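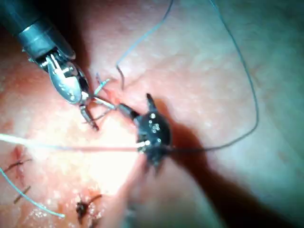 Why does the thread keep springing back into coils while I'm tying, and how do I get it to lie flat?

The thread is holding the shape it had on the card. Take the full length off the card before you start, hold it near the needle and at the tail, and pull gently along its length for a few seconds. Don't pull on the needle itself, and don't grip the thread with the jaws of an instrument while you do it.

Barta Training Supplies, customer support
Ticket 800
Opened: June 29, 2018
Product: Clarkora practice suture, needle attached, box of 200
Customer: Prosness skills lab
Status: Closed

Customer wrote:
We switched to the Clarkora thread at the start of this course and the learners are having trouble with it. The loop won't stay open. They lay it out over the tissue, go in to pick up the tail, and by then the loop has closed or flipped over. The first throw also slips before the second one goes down. We didn't have either problem with the last box. Is this a bad lot?

Support reply:
Thanks for writing in. Before we call it a bad lot, please send us the following:
- The lot number from the end flap of the box
- Where the box has been stored, and whether it was near a heater or window
- The length of thread the learners are working with
- How many throws they put on the knot, and whether they cross hands between them

Customer wrote:
Lot 600. The box was on the shelf over the sterilizer, which does get warm. They are using the full length straight off the card. Two throws. Some of them alternate direction and some don't, we hadn't been checking.

Support reply:
We pulled cards from lot 600 at the Wostness warehouse and tied with them on the bench. The thread had the usual amount of curl and it came out with stretching. Knots with two flat throws in the same direction slipped. Knots with the throws alternated, plus a third, held.

Please try this:
1. Move the box to a cool drawer. Keep it flat.
2. Cut the thread shorter for single stitches. A long tail is what swings around and closes the loop.
3. Straighten the thread as described at the top of this ticket.
4. Pull the thread through until the tail is short, then make the loop close to the tissue.
5. Start with a double throw, then two singles in alternating directions.
6. Tighten evenly from both sides. If the tissue puckers, it's too tight.

If the thread frays or the needle pulls off, stop and send us that piece in an envelope with the card. That would be a different fault.

Customer wrote:
Moved the box and cut the thread down. Loops are much better. Two learners still had the first throw slip but they were lifting the thread between throws. After they kept it low it held. One needle came off, sending it to you.

Support reply:
Envelope received. The thread end has a crush mark just behind the needle, so it was probably gripped there. Have the learners hold the needle on its body, away from the thread end. We've added a replacement box to your September order at no charge.

Closing this ticket. To reopen it, reply with the ticket number in the subject line.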